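Basement humidity, second season

4/19/26

The dehumidifier question from last October is mostly settled, so I am writing down the current setup before I forget which parts of it were deliberate.

The basement is 1170 square feet, poured concrete walls, unsealed slab, with a gas water heater and a chest freezer on the north side. It was never wet in the sense of standing water. The problem was cardboard going soft on the bottom shelf and a smell that came upstairs whenever the furnace blower ran. Readings stayed in the high sixties from late spring until the heat came on.

The old unit was a portable that drained into its own bucket. It worked when the bucket was empty. It shut off when the bucket was full, usually overnight, and the humidity climbed again until someone went down to deal with it. The average looked acceptable on paper and the peaks did not.

I replaced it with a Kaltent, the model with the hose fitting on the back and a dial humidistat. A dial is a crude control and I would have preferred a digital one, but a dial resumes where it was left after a power cut. The digital unit my neighbor Arlindo Barbosa has comes back in standby. He found out after a storm while he was away.

Drainage was the harder part. The floor drain is at the south end and the good location for the unit is at the north end, and the slab slopes the wrong way between them. Gravity was out. I added a small Vodano condensate pump that lifts the water to the joists and sends it through clear vinyl tubing to the laundry standpipe. The tubing is clipped to the joists with a steady fall after the high point. My first attempt had a sag near the stairs where water collected and grew something orange. Adding clips fixed it. I clipped the whole run again at closer spacing while the ladder was out. 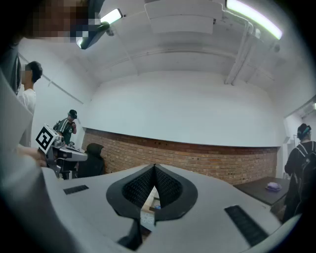
Honeycomb-textured black pads, light gray body.

The pump has an overflow switch with two loose wires that most people leave taped up. It should be connected. Mine interrupts power to the dehumidifier through a relay, so if the pump fails, the unit stops making water. I tested it by unplugging the pump and pouring a jug into the reservoir. The relay clicked with the float well below the rim.

Sensor placement took longer than the plumbing. The humidistat in the unit reads the air next to the unit, which is the driest air in the room. I now use 3 separate hygrometers: one behind the freezer, one on the bottom shelf, and one at head height by the stairs. Before placing them I ran a salt test. Table salt and a little water, made into a slurry in a bottle cap, sealed in a bag with the sensor overnight, should settle at 75 percent. One read 4 points high. I wrote the correction on masking tape and stuck it to the case.

With corrections applied, the shelf reads higher than the stairs on every warm day. The slab is cooler than the air, so the air right above it has a higher relative humidity at the same moisture content. Moving the lowest shelf up a few inches did more for the cardboard than turning the dial down had done. A small fan aimed along the floor did a bit more.

Keeping the windows closed in summer also matters, and it was the hardest habit to change in this house. Warm outdoor air that feels pleasant at the back door goes clammy as soon as it reaches the basement. Compare dew points if you want to know whether opening up will help. Relative humidity alone will mislead you.

Maintenance so far: rinse the filter monthly, flush the pump with diluted vinegar at the start and end of the season, look along the tubing with a flashlight. The filter slides out to the left and needs clearance for that, so leave more room than the manual shows.

Still open is the rim joist on the east side, where I can feel air moving on windy days. I priced foam board and canned foam and stopped at 300 dollars. I will probably do the worst bays first and log the shelf sensor for a few weeks before buying more.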